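Eriswood Makers' Hall — minutes of the April planning meeting

Chair: Ladi Ibrahim
Meeting opened at 7 p.m. in the main hall.

1. Last meeting's minutes
Accepted with one fix. The paint order for the entry should have read Dallent, and it said Kincombe. Sorry, everybody, my typing!

2. The round table
The best news first. The round table is in the main hall and everyone loves it. We went back and forth last winter about a long folding one, and I'm so glad we held out, because the wood is a beautiful warm color and you can get at things from any side. Ladi read out the care sheet that came from Babalola with the table: dry cloth for everyday dust, damp cloth for sticky spots, no spray polish, nothing hot straight on the wood.
Agreed: small things only on the top. Heavy boxes go on the carts.
Agreed: the table stays where it is through the open house. Please don't drag it, even a little — the floor has a lovely shine and we want to keep it.
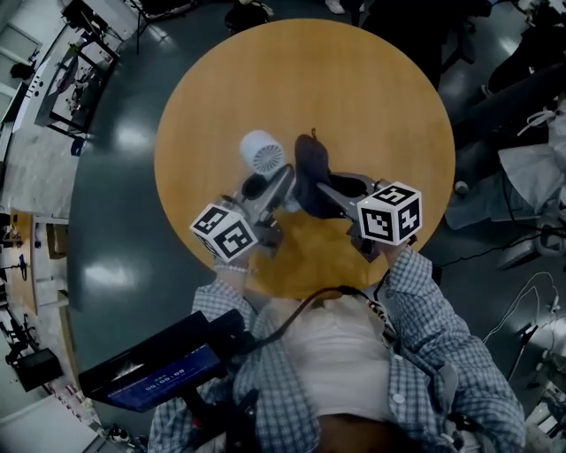
Discussion moved to what happens with stray items. At the moment things get set down "just for a minute" and are still there the next morning. Ladi would like the table cleared at the end of every session, with soft things (bags, hats, scarves, anything cloth) going into the bin by the coat hooks and anything with a plug or a battery going on the shelf in the office. There was a long and very cheerful argument over whether shoes count as soft things. They do, for now.
Action: Ladi to label the bin and the shelf before the open house.

3. Lights
All agreed the hall feels wonderful in the evening with the ceiling lights on. The upstairs gallery was felt to be a touch dim at the far end. Kincombe quoted for a new fixture and can fit it in 2 visits. Approved, provided the work is done in the mornings.

4. Open house
This took up most of the evening, and what a fun evening it was. We are planning for 40 guests between 4 and 7 p.m. The table will be the sorting station, where people bring in small household things they no longer need and others take them home. It went so well at the Dallent swap that we're borrowing the idea outright, with their blessing.
One person at the table to receive items, one to sort. Shifts of an hour.
Guests may look over the railing from upstairs, but no bags or cups are to be left up there, please.
Coats downstairs, as usual. 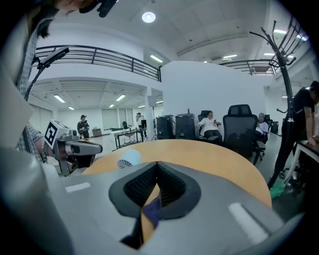
A question came up about small appliances. Yes to fans, lamps and radios, so long as the person bringing them is happy to say on a tag whether they work. No to anything with a frayed cord. Clothing should be clean and folded. Loose parts go in a zip bag taped to the item they belong to — we still have a drawer of mystery knobs from last year.
Action: tags and zip bags to be bought out of the supplies budget.
Action: Ladi to ask Dallent for a copy of their sign-in sheet.

5. Any other business
Could the big push broom please come back to the closet? It has been missing since the spring cleanup.
The idea of a mending night was raised and got a huge yes from the room. Goes on the agenda for next time, with Babalola to be asked about a second table if enough people sign up.
Snacks for the open house: sign-up sheet is on the office door. We have plenty of cookies promised already and could really use some fruit.

Meeting closed at 8:40 p.m. Chairs stacked, table wiped down.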